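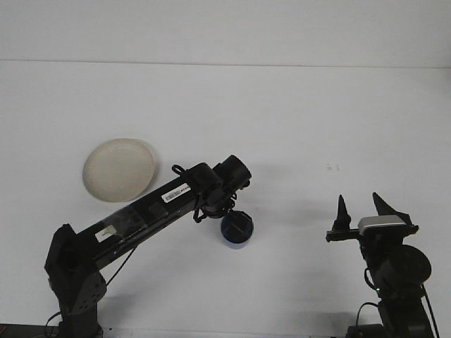

Posted by the Hiring Coordinator, Gittins Debt and Budget Advice
7 August 2018

Intake Assistant, Personal Debt Team (part-time, Humesmont office)

Gittins is a small office which helps people who cannot pay their debts any more. Our clients have credit card balances, medical bills, old car loans, sometimes a tax debt also. Some of them will file for bankruptcy and some will not, and our work is to prepare the papers and explain the choices before they meet with an attorney. We are looking for one Intake Assistant to join our team in Humesmont.

What you will do

You will be the first person the client speaks with, by phone or at the front desk. You will ask for pay stubs, bank statements, tax returns and letters from creditors, and check that the pages are complete. Many clients bring their letters unopened in a bag. You will open them together with the client, sort them by creditor and enter the amounts in our system.

You will also book the credit counseling class which clients must take before filing, and remind them of their appointments. From time to time you will go with a senior colleague to our second office in Grundaveck, where we see clients on 2 afternoons each month. We pay your travel.

You will not give legal advice. If a client asks if he can keep his house or his car, you write the question down and pass it to the attorney.

What we ask

– High school diploma or equal
– 2 years of office work with the public (a bank, a clinic, a tax office or a store service desk are all fine)
– Good typing and basic spreadsheets
– Patience on the phone, also when the caller is angry or crying
– A second language is welcome but not required

Experience with bankruptcy is not necessary. In the first 4 weeks you will sit beside a senior colleague and learn the forms. We do a background check on every new employee, as you will handle Social Security numbers and bank details. A past bankruptcy of your own is not a problem for us, and you do not need to mention it in your application.

Hours and conditions

The position is 60 hours per month, mostly in the mornings. Pay is hourly and depends on experience – we will tell you the exact rate in the first phone call. You get paid vacation in proportion to your hours. The contract is for one year and ends next June, with the possibility to extend it.

The office is on the second floor of the Grisivden Building, with an elevator. Parking behind the building is free for staff.

How to apply

Please send your resume and a short letter, one page is enough, to the Humesmont office by mail or bring them to the front desk. In the letter, tell us about one difficult conversation you had at work and what you did. Write your phone number and the hours when we can reach you. We read applications in the order they arrive and we answer everyone, also if the answer is no.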